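Kivelwood Sourdough Log

A small open dataset of home bread bakes, kept in plain CSV so anyone can open it, sort it and argue with it.

Version notes updated April 21, 2022

What you get

Kivelwood is a record of 725 loaves baked in ordinary home kitchens, with flour, water, salt, starter, times, temperatures and how the bread came out. I started it because I wanted to know why my winter loaves were flat, and then other bakers began sending me their notebooks and it grew into something much better than I had planned! There are bakes in here from gas ovens, electric ovens, a couple of wood-fired ones and one very brave camping stove.

Every row is one loaf. If you baked two loaves from the same dough, you get two rows with the same dough number, so you can compare them (this is my favorite part of the whole thing - same dough, same day, and the crumb can still be wildly different).

Files

loaves.csv - the main table, one row per loaf
starters.csv - feeding history for each starter
flours.csv - flour type, protein as printed on the bag, grind
notes.txt - free text from the bakers, lightly cleaned up
berkau.py - a little script that joins the tables and draws a few charts

Columns in loaves.csv

loaf_id: a number, never reused
dough_id: shared by loaves from the same dough
starter_id: matches starters.csv
flour_total_g: all flour, including the flour in the starter
water_total_g: all water, including the water in the starter
salt_g: salt, by weight, always
room_temp_f: kitchen temperature when the dough was mixed
bulk_min: minutes from mixing to shaping
proof_min: minutes from shaping to oven, fridge time included
fridge: yes or no
oven_temp_f: what the dial said
height_in: tallest point of the cooled loaf
crumb: tight, even, open or wild
happy: yes, no or meh

Please don't skip the happy column when you do your own analysis. It looks silly, and it is the one I go back to most. A tall loaf with an open crumb can still be a meh for the person who wanted sandwiches.

How the bakes were collected

Bakers filled in a one-page sheet, on paper or on a phone, and sent it to me. I typed in the paper ones myself. Where handwriting beat me I asked, and where I got no answer I left the cell blank. Blank means unknown. It never means zero.

There are 19 starters in the set. The busiest is a rye starter called Pernent, which went into 123 of the loaves and is still bubbling away on my counter. Bashir, a stiff white starter, is the calmest of the lot and a joy to work with. Give it a warm spot and a bit of patience and it does everything you ask.

Things to watch out for

Oven temperatures are dial temperatures. Home ovens lie, and some lie by a lot. Treat small differences as noise.

Starter water was left out of water_total_g in the first release. It was fixed in September, and if your copy has a column called water_g with no "total" in it, you have the old one. Get the new one!

There are only 12 loaves with no fridge time and more than half whole grain flour, so please don't build a theory on those. I would love more of them.

Photos were never part of the data. Bakers did send them, and they are lovely, but light and phone settings change crust color so much that I didn't want anyone measuring it.

Getting started

Put all the files in one folder and run the script:

python berkau.py

It needs Python 3, pandas and matplotlib. You should get three charts: height against bulk time, height against room temperature, and crumb by flour type. The second one is the one that answered my winter question - my kitchen was cold and I was shaping by the clock. Now I wait for the dough, and wow, what a difference.

If you would like to stay out of Python, loaves.csv opens fine in any spreadsheet program.

Adding your own bakes

Yes please! Copy the blank row at the bottom of loaves.csv, fill in what you know and send it over. Flops are very welcome. I have plenty of good loaves and not nearly enough bricks, and the bricks teach more. Weigh everything in grams, write the times down as you go (you will not remember them after lunch) and leave blank whatever you didn't measure.

License

Free to use, share and change for any purpose. A mention of Kivelwood is nice if you publish something, and I'd be thrilled to read it.
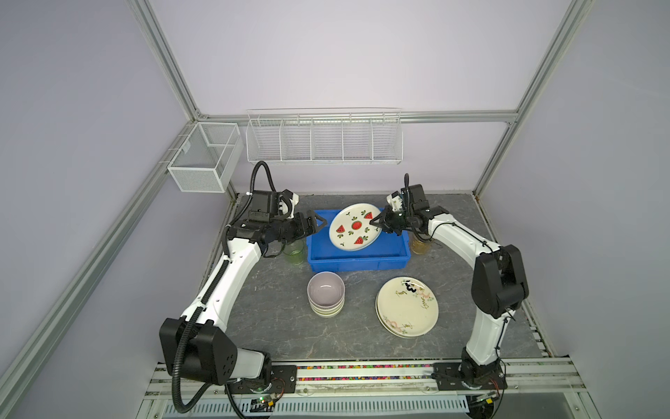
Next up is a table for pizza dough, which keeps getting asked for. The columns will mostly match the ones for loaves, with stretch in place of height, and I'm still deciding how to record toppings without ending up with forty spellings of mozzarella.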